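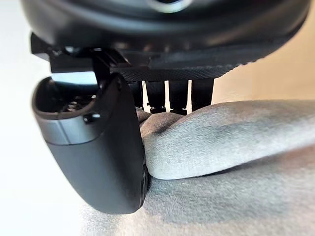 Attachment 1, added by requester. Black housing, bracket and plate.

Ticket: Hot water drops out mid-shower
Site: Brukilholm, unit 14
Status: Closed (see last entry, then form your own view)
Priority: Low. Changed to High by requester. Changed to Low by system.

Original report
Hot water runs fine for a few minutes, goes cold for the length of one shampoo, then comes back. Kitchen tap is not affected. Started in March. I have tried turning the heater off and on, and I have tried being nice to it. Heater is a Kozłowski continuous flow unit on the outside wall, gas, controlled by a Jitik panel in the bathroom. Panel shows no error code. It shows 42 degrees the whole time, including while I am standing under something a penguin would send back.

Support, first reply
Thanks for contacting Clikum Home Support. Please turn the heater off and on.

Requester
Done before I wrote in, as noted. Done again just now in the spirit of cooperation. No change.

Support
Please confirm the cold tap in the basin is fully closed while showering.

Requester
It is closed. I live alone and can vouch for everyone.

Support
Please check the inlet filter. Close the isolation valve under the unit, unscrew the filter cap, rinse the mesh and refit. Have a bucket handy.

Requester
Filter had a bit of grit in it, the colour of weak tea. Rinsed and refitted. The bucket was a good call, though a bigger one would have been a better call. Shower now lasts slightly longer before going cold, so I get the conditioner in as well. Counting this as progress.

Support
Does the fault happen with the shower at full flow, or only when turned down?

Requester
Best question so far. Tried both on Sunday. At full flow it stays hot. Turned down to where a normal person would have it, it cuts out. I had a water-saving shower head put on in March and can see now where this is heading.

Support
The burner needs a minimum flow to stay lit. A low-flow head plus a tempering valve that has started to stick can take you under it. Please remove the flow restrictor from the shower head and test again.

Requester
Restrictor out. Hot water held for the whole shower, and for the one after it, which I had purely for science. If I turn it right down it still drops out, so the tempering valve is presumably still sulking.

Support
Agreed. Tempering valve replacement booked with a licensed plumber. Quoted at $199 for the call-out and first half hour, valve extra. Please keep the area under the heater clear.

Requester
Valve fitted. Total came to about $500, for a part the size of a lemon. Works at any flow now. The panel still says 42, as it always has, but these days it means it.

Support
Glad we could help. Closing ticket. Resolution recorded as: turned heater off and on.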